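Terkuldale Parish Records Society
Wanted: part-time archivist (or someone who can pass for one)

Posted 07/10/2015

We are looking for a patient person to take over the Kettunen papers, a collection of letters, receipts, land disputes and recipes for fish left to the Society by a family that never threw anything away. The earliest item is from 1891. The latest is a parking ticket, and we would like to know who filed it under Correspondence.

The post is 7 hours a week, split however you like as long as the reading room is open when the sign says it is. Pay is by the hour and modest. Urho Hakala, who held the job before you, describes it as "enough for coffee, if you bring your own milk." He is retiring to Drornero in December and has promised to answer letters, though not email.

What you would do

Finish the catalog. Urho got as far as folder 292 of 484 and then stopped to write a long note on why the numbering should be changed. Please read the note. Please do not change the numbering.

Answer inquiries from the public. Most are from people hoping to be descended from somebody interesting. Be kind and send them the page references.

Make copies, keep the sign-in book, and talk visitors out of using ballpoint pens near the letters. Pencils are supplied.

What we want from you

Legible handwriting and a tolerance for other people's. Some experience in a library, archive, county office or very disorganized family business. Reading knowledge of Finnish or Norwegian would be a gift to us, as the Kettunens switched languages whenever they were angry. A degree is fine. We won't hold it against you.

You should be comfortable with paper, dust and drawers.
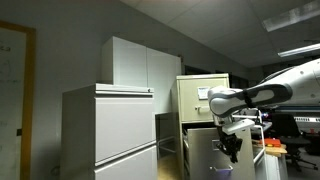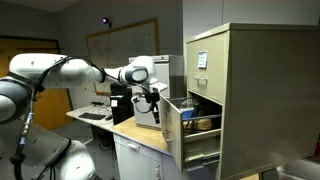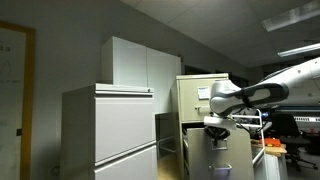 How to apply

Write us a letter of one page, saying what you have done and what is the worst filing system you ever had to use. Include the names of two people who will speak well of you, and warn them first. Résumés are welcome but get read second.

Send it to Alvar Tveit, Terkuldale Parish Records Society, Grakadach House, upstairs. The bell sticks, so if you deliver by hand, knock – and then knock again. Alvar is also the person to ask about hours, pay and stairs, of which there are many and no elevator.

We expect to talk to a short list of people over tea. There is a small test, in which you will be given one page of Kettunen handwriting and asked what it says. We have our own theory and would be glad of a second opinion.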